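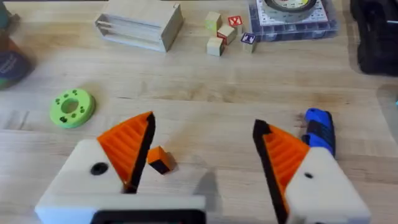 Keeping a small gripper happy: my bench tips

I've been running a little arm on my workbench for long enough now to have made most of the mistakes, so I'm putting down what I do to look after the gripper end of it. Mine is a two-finger hand with orange ridged pads, and I call the whole setup Borka (after a very stubborn goose in a picture book my kids had). If yours is a different make, the screws will be in other places but the dirt will be the same.

Wiping the pads

Grooved pads grip wonderfully until the grooves fill up. Mine collect sawdust, skin grease, bits of label glue and something gray I've never identified. Once a week I open the fingers all the way, switch off at the wall, and go along each groove with an old soft toothbrush dipped in warm water with one drop of dish soap. Along the groove, never across it! Then a damp cloth, then a dry one, and I leave it alone for a couple of hours before I power up.

Don't use nail polish remover. I did that in January and the pad went tacky and stayed tacky, and every block I picked up wanted to come home with me. Rubbing alcohol I'm on the fence about. Larysa Lysenko swears by it and her pads look fine, but I only use it for tape residue, on a cotton swab, and wipe straight after.

While you're in there, look at the edge strip on the inside of each pad. If a corner has started to lift you can usually get it back down with contact adhesive, the thin kind, put on with a toothpick. Clamp it with a clothespin overnight. I've tried super glue and it dries hard and cracks the first time the finger flexes.

Is it closing straight?

Easy test, costs nothing. Cut a strip of ordinary printer paper, hold it between the pads, close gently and pull. It should drag evenly from top to bottom. If it slides free at the tips and sticks lower down, one finger is sitting crooked, and nine times out of ten it's a loose screw at the base of the finger. Snug them up in turns, a little on one side and then a little on the other, same as you would with a car wheel. Snug means snug. The screws go into plastic, and I've stripped one, and the fix was a heat-set insert and a whole evening of bad language.

A tiny dab of removable threadlocker is fine on metal threads. Keep it off plastic, some kinds will craze it.

Test pieces

I keep a mixed bunch of things for checking the grip after any repair. Small cubes are good, alphabet blocks are very good (flat faces, not too heavy, and you can tell at a glance whether they got turned), and something round with a hole in it will show you fast if the fingers are out of line. Always do a slow run first. I start at 24 percent speed and only go up when I've seen 6 clean pickups in a row. Emmett Crenshaw goes straight to full speed and has dents in his wall.

The table

Clear more space than you think you need. I used to leave the knife or marker, the tape and the parts tray wherever I'd put them down, and then act surprised when the arm swept one of them off the side. Plain wood is nice to work on but it does get scuffed, so I rub mine with a bit of paste wax twice a year. Only a thin coat, and buff it well, or the wax ends up on the pads and you're back at the toothbrush.

Wrist camera

Microfiber cloth, dry, small circles, and blow the dust off first with a rubber bulb. If the camera has been bumped at all, redo the calibration before you blame anything else. I lost a whole afternoon once chasing a software problem that was a camera bracket turned 2 degrees.

Cable

Leave a loose loop at the wrist, big enough that it never goes tight with the arm at full stretch. Hook-and-loop ties, please, no zip ties, you'll be opening that bundle again sooner than you'd like.

Spares I keep in the drawer: one set of pads, finger screws, a strip of that black edging, a spare cable. The edging I cut myself from a roll and it does just as well.

Updated August 2024, added the bit about wax.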